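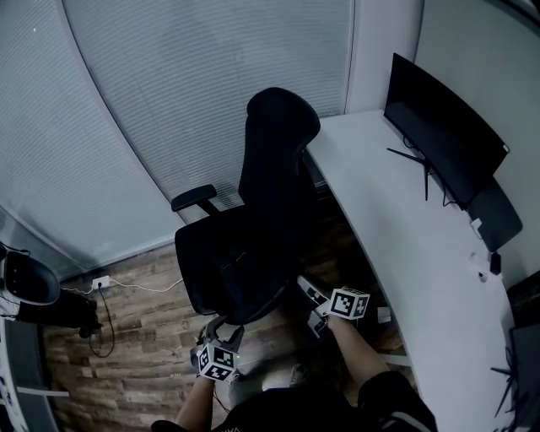
Hello from the reading desk

2020-05-07

I finished the last of the entries for our short story contest last night, and my eyes feel like two raisins. We had 66 this year! I asked for stories up to 3,000 words and most of you took every single one of them (a few of you took more, and yes, I noticed, and yes, I read to the end anyway).

Lots of trains this time, and more grandmothers than I can remember. Jytte Vigfúsdóttir read the whole pile alongside me and we argued over the top spot for an hour — she wanted the lighthouse story, I wanted the one about the bakery in Botesley that only sells one kind of bun. We still haven't settled it, so we're both going back for another read this weekend.

The seven stories on the shortlist will go up on the site later in May. If yours is one of them, Ye-rin Yook will write to you first to check how you'd like your name printed, so please peek in your spam folder.

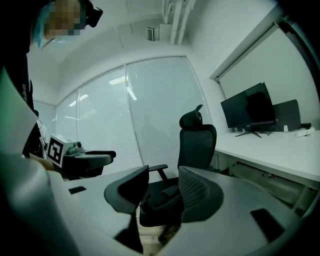
What I'm reading next

Something short, please! I've got an old paperback called Driketti on the nightstand, about 440 pages, and I keep picking up the poems instead. If you know a good slim mystery, hit reply and tell me. I'll share a few of your picks next time.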